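**Grey bins for mixed small stuff – dividers or no dividers?**

**bembridge_36**
Sorting out the toy and oddments shelf. I have grey rectangular bins, 400 mm on the long side, and I'm trying to decide whether to fit dividers. Contents are mixed: balls, bath toys, blocks, the odd tin or tube. With an open bin, everything that rolls ends up against a wall and the rest piles up wherever it was dropped.

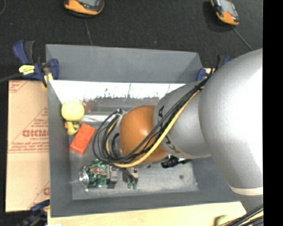
*Left side of the bin: ball, duck, orange-red block, patterned cylinder on its side.*

The ball and the duck are against each other, and the block is at an angle to everything. I'd like to be able to find one item without stirring the lot.

**Uvis**
No dividers. You lose floor area and the compartments are never the right size. Put the round things in a shallow tray at one end and leave the rest open.

**onu303**
Disagree with Uvis. One divider at 200 mm, fixed, is enough. Rollers one side, flat-sided things the other. I did mine in September and haven't altered it.

**Uvis**
Which side does the duck go?

**onu303**
Rollers. It has no flat face worth mentioning.

**bembridge_36**
The cylinder is the awkward one. On its side it rolls, on its end it should stand, except that one end is rounded and shiny and I wouldn't trust it. The other end I'd have to check.

**Grunoneo**
Stand it on the other end in a corner, if that end is flat. Otherwise lay it parallel to the short wall with the block against it as a chock. Costs nothing.

**onu303**
A chock only works until somebody wants the block.

**Grunoneo**
Then they put it back. A folded cloth on the floor of the bin also stops most of the rolling – thin cotton, cut to size. Foam sheds bits.

**Uvis**
Cloth I can agree with. Still no to the divider.

**bembridge_36**
Will try the cloth first, then one loose divider at the halfway point. If the loose one keeps falling over I'll fix it as onu303 suggests.

**onu303**
It will fall over. Use two strips of angle each side and slot it in, then you can still lift it out for washing.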